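Notebook, Delleo team, November, started about 4pm

Right, back on the shelf task for Molbridge. The rules want a small object put on a named shelf and then taken off again, and we'd been practising on a plain table for far too long, so today was all about getting the shelf unit into the simulator.

First go was a disaster (my fault!). I'd exported the model in millimetres and Ilie reads metres, so the thing loaded so big that the view was just solid grey and I spent ages hunting for a lighting bug. Fixed the scale, reloaded, and then it dropped through the table. Collision mesh was missing. Added a simple box for each board and each post and it has stayed put ever since, which cheered me up no end.

Settled it for 2000 steps with nothing on the shelves before trying anything clever. Tiny wobble up to step 242, then flat. I'd like to know where the wobble comes from but I'm leaving it for now, it's small and I want my tea.

Still not happy with the colour. The boards are nearly as dark as the rest of the unit and the depth estimate gets confused on the lower one, while the table is so shiny it gives bright patches near the bottom edge. Could turn the gloss down, but the tables in the Plamidham hall are shiny as well and I'd rather suffer now than on the day. Let's talk about it before anybody changes the material file, please!

Also to sort out: the random start positions. Out of 545 generated last night, 467 were usable and the rest had the object starting inside a board or a post. Easy check to add, I just haven't done it.

Next job is loading the arm and seeing if it can get into the bottom compartment without clouting the shelf over it. My money's on clouting. Saved the scene as it stands, shelves empty, so please start from that one and leave my older copies alone, they've all got the wrong scale. 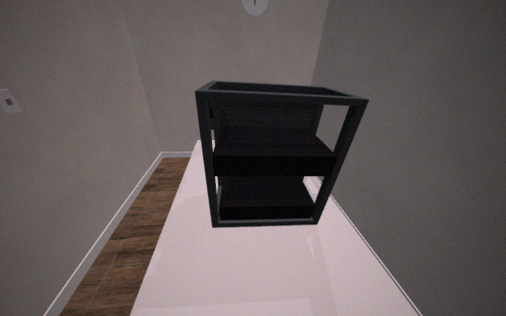
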